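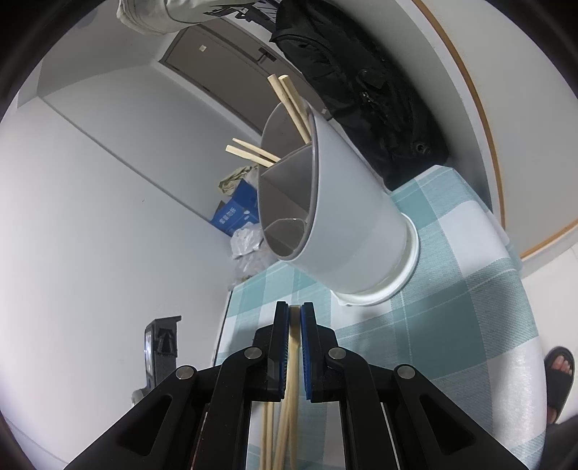

Chopsticks held between the ribbed blue pads of the gripper, with the holder behind.

Call for participants: hand-held gripper build, Murus shared workshop

We are looking for 9 people to help build and use a set of hand-held grippers. The work is part of Fjeld, a home robotics project run by members of the Murus workshop. You do not need to be a member, and you do not need to have built a robot before.

What you would do
Assemble one gripper from a kit of parts - arms, fingers, pads, rails and screws. Then use it on small table tasks such as moving chopsticks in and out of a holder. Sessions are 90 minutes long, and we ask each person to come to at least four. Some are held at the workshop and some at members' homes.

Who can apply
Anyone 16 or older. Under 18s need a signed form from a parent. You should be comfortable with a screwdriver and able to hold a tool in one hand for several minutes at a time. Left-handed people are very welcome, as we have only one so far.

What you get
$200 on finishing your fourth session, paid by check. Parts and tools are supplied. The gripper stays with the project, but you can take a copy of the part files.

How to apply
Write a few lines about yourself and the evenings you are free, and leave them at the front desk for Amerley Abubakari. Questions about the build go to Nuwan Siriwardena.

Applications close June 25, 2024.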